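**Brown matte tabletop shows every greasy fingerprint, can it be saved without refinishing?**

Posted in Furniture Care, 30/04/2022

We bought a large table secondhand in the winter. The seller said the top was a Vutuvwood board with a matte brown finish, and that he had only ever wiped it with a damp cloth. It looked fine in his garage. At our place it gets used for every meal, and now the end near the kitchen has dark patches where people rest their forearms, plus a few pale rings.

So far I have tried dish soap and warm water, which helped a little for one evening. I also tried an oil soap my sister had, and that made it worse. It left shiny streaks that only show when the light is low. I stopped there before I did any real damage.

What I would like to know:

- Is there a way to get the oil soap off without making the top glossy?
- Are the dark patches in the finish or only sitting on it?
- Do the pale rings need a different treatment?

I would rather not sand. I rent and have no outdoor space to do it in, and I don't know how thick the top layer is. Budget is low, say 50 dollars.

Neema Lukumay

---

**Hagos Wolde**

Start with the oil soap, as you can't judge anything else until it is gone. Mix one part white vinegar with 15 parts lukewarm water. Dip a microfiber cloth, wring it out hard, and wipe a section about the size of a placemat. Go over it right away with a second cloth and plain water, then dry with a third. Change the cloths when they start to drag. On a big table I would expect to use most of a pack. Try it first on the underside of an overhang, or at a corner where you keep a plant.

Leave the table alone overnight and look at it again with a lamp set low at one end. If the streaks are gone but the dark patches remain, the patches are probably skin oil and food grease that has worked into the texture of the finish. Matte finishes have a slightly rough surface and they hold on to it. Use a few drops of dish soap in a bowl of water with a soft nail brush, light pressure, small circles, then rinse and dry as before. Two or three rounds a day apart will do more than one long scrub.

Do not use melamine sponges. They are a fine abrasive and will polish the spot, and a shiny spot on a matte top can't be undone without recoating. The same goes for anything sold as furniture polish.

Pale rings are usually moisture trapped in the finish. Put a dry cotton cloth over the ring and a warm iron on top, no steam, for no more than 30 seconds. Lift, look, let it cool, repeat. If nothing has changed after four tries, stop. Some factory coatings don't respond to heat at all, and I don't know which one was used on yours.

Our own top is the same kind of color and it gets food on it most days. Keeping things on plates and wiping the same evening is nearly all of the upkeep.

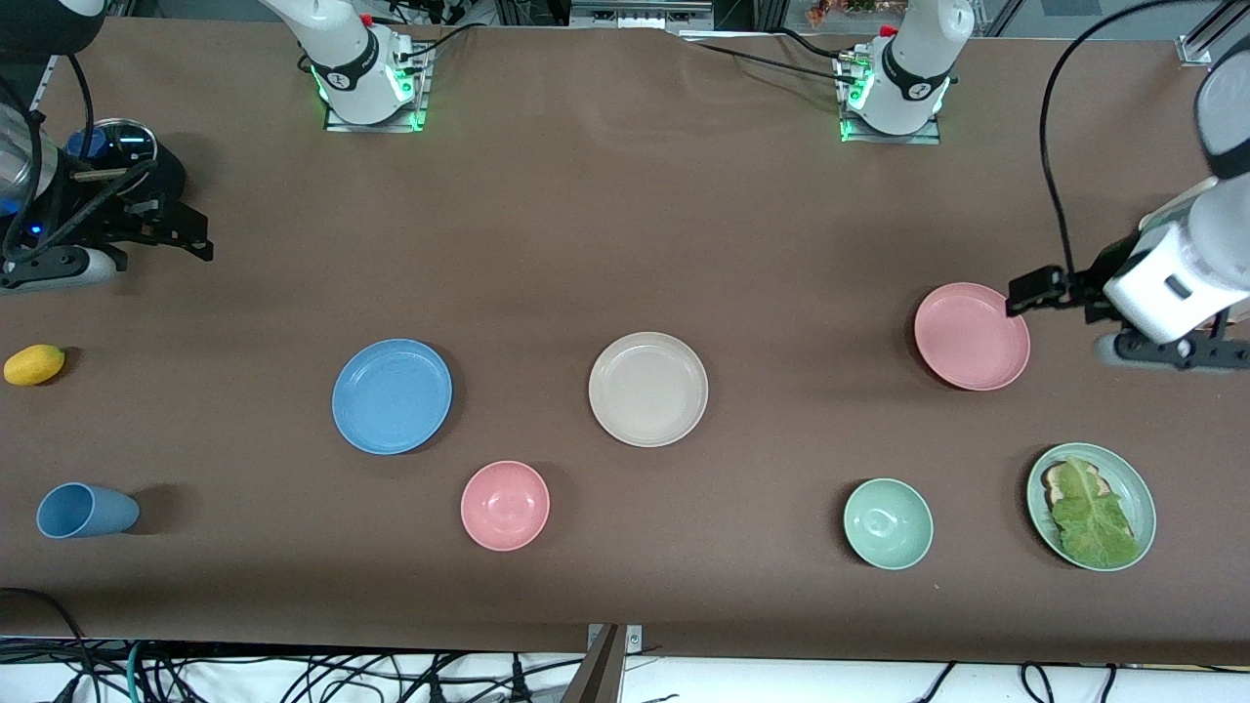
*Matte brown top with dishes and food out.*

---

**Gebretsadik**

get a tablecloth. we had the rings too and quit caring

---

**wetar_finishes**

Agree with Hagos on the sponges. One thing to add on the iron: check whether the top is solid, veneer or a printed film before using heat. Look at the edge. If the grain on top carries over and down the end, it is likely solid. If there is a thin line or a separate strip along the edge, keep the iron away from it, as the glue can let go.

If cleaning doesn't even out the dark end, a wipe-on matte topcoat is within your budget, but it has to go over the whole top, and every bit of the oil soap has to be off first or it will fisheye. I would wait 30 days after the last cleaning before deciding. Post a picture of the edge if you aren't sure what you have.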